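## A Shared Workshop in Tistville Builds Its Own Arm

The Plernness workshop occupies 3,000 square feet of a former feed store in Tistville. Members pay a monthly fee of 31 dollars and may reserve any bench. In November, two of them proposed a robot arm for the long, dull work of household filtering, and the workshop granted them a corner by the window.

The arm, named Plondura, was assembled from salvaged motors and brackets cut on the premises. Its gripper is the second design. The first held rigid parts well but let cloth slide out.

Soft materials remain the principal difficulty. A fabric cone changes shape whenever it is touched, and clear glass offers the wrist camera few edges to follow. The builders therefore practice at close range and review the recorded views each evening. 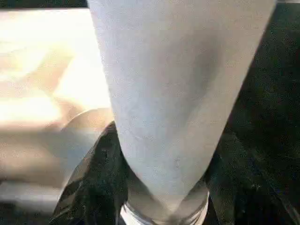
*The tip of a white fabric cone inside a clear glass container, seen from the wrist camera.*

Plans and parts lists are kept in a binder at the front desk, where members may copy them at cost. Work on a lighter wrist is scheduled to begin once the current motors have been rewired.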